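INTERIOR FINISHES 1
Handout 4: Color and light in small rooms
Instructor: Lino Sanna

Read this before the June studio session. Bring your paint cards and the room plan you drew for Handout 3.

1. Value comes first

Beginners pick a color by its name or its hue. In a small room, value (how light or dark the color is) does most of the work. A pale green and a pale pink of the same value will make a room feel much the same size. A pale green and a dark green will not.

Paint makers print a light reflectance value, or LRV, on the back of the card. The scale runs from 0 for a perfect black to 100 for a perfect white. For ceilings in this course we will stay above 60 unless you can defend something darker in your notes.

2. Warm colors

Yellows, ochres and oranges tend to look closer than they are. They also bounce their own color around. Two mustard walls facing each other will each look stronger than the card did, and white things placed between them pick up a yellow cast. Test a warm color at least one step grayer than the one you like in the store.

Dark wood furniture sits easily against ochre and brown walls, as the two are close in value. The outline of the furniture softens. If you want a chest or a bed to stand out, change the value of the wall behind it or put something light on top.
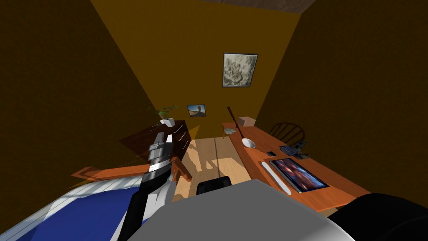
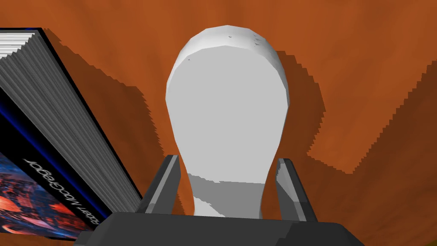

Warm walls with dark furniture; a white object with a rounded top.

3. Light sources

Lamp color is given in kelvins. A 3,000 K lamp is a warm white and is common in bedrooms. It flatters reds and yellows and dulls blues. Always look at your samples under the lamp that will be used in the room, then again by a window at noon.

A single ceiling fixture leaves the corners dark. Two or three smaller lamps at different heights will even out the walls. Keep bare bulbs out of the line of sight from the bed.

4. Sheen

Flat paint hides dents and patches but marks easily. Eggshell is the usual choice for bedroom walls. Semi-gloss goes on trim and doors. Dark colors show scuffs more than light ones at the same sheen, so move up one level if the wall is near a doorway.

5. Exercise

Use the room plan for the Fiore apartment. Work out the wall area without doors and windows. Then prepare two schemes:

Scheme A: all four walls in one color, ceiling lighter.
Scheme B: one wall in a brighter or darker color, the other three matched.

For each scheme write down the LRV of every surface, the lamp type and the sheen. Paint a card for each wall color, two coats, and let it dry overnight before you judge it. Wet paint and dry paint don't match.

Write half a page on which scheme you would hand to the client. Mention one thing that would make you change your mind.

Cards are due at the start of the session. Late cards can go in the tray outside the studio until 5 p.m.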